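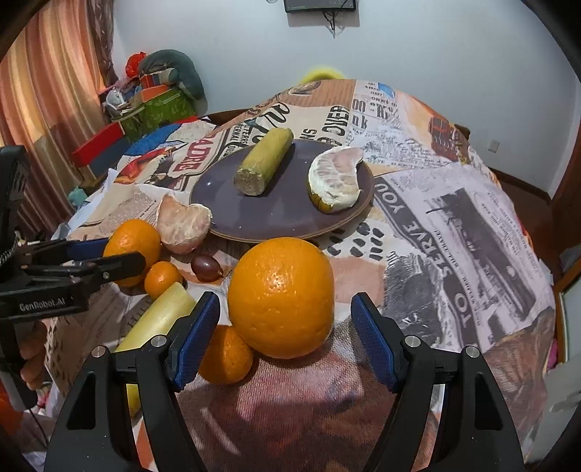

# Why Oranges Have Thick Skin

An orange is a fruit, and fruits have a job to do for the tree. They carry seeds. The peel is the part that keeps everything inside safe while the seeds grow.

## Two layers

The peel of an orange has two layers. The outside one is the colored layer, and it is covered with tiny dimples. Under the dimples are little sacs filled with oil. When you bend a piece of peel, the sacs break and the oil sprays out. That oil is what you smell. Many insects don't like it, so they leave the fruit alone.

The second layer is white and spongy. It is called the pith. It works like padding when the fruit bumps against a branch. You can eat pith, but it tastes a little bitter.

## Oranges and mandarins

Mandarins belong to the same family as oranges. This family is called citrus, and it also has lemons, limes and grapefruits in it. A mandarin is usually smaller than an orange. Its peel is thinner and often comes off easily with your fingers. The peel of an orange holds on tighter, and many people cut it with a knife first.

Long ago, people in Asia grew mandarins and another big citrus fruit called the pomelo. The sweet orange comes from a mix of those two.

## What is inside?

Under the pith are the segments. Each one has a thin skin around it. Inside a segment are many small juice sacs shaped like teardrops. Pull a segment open slowly and you can see them.

## Try it

Teófilo Sotelo grows oranges near Funalstead and lets visiting classes do this test. Ask an adult to help you.

1. Fill a deep bowl with water.
2. Put in an orange with its peel on. It should float.
3. Take it out, peel it, and put it back.

A peeled orange usually sinks. The pith is full of tiny pockets of air, and they hold the fruit up a bit like a life jacket. Try a mandarin next and write down what it does.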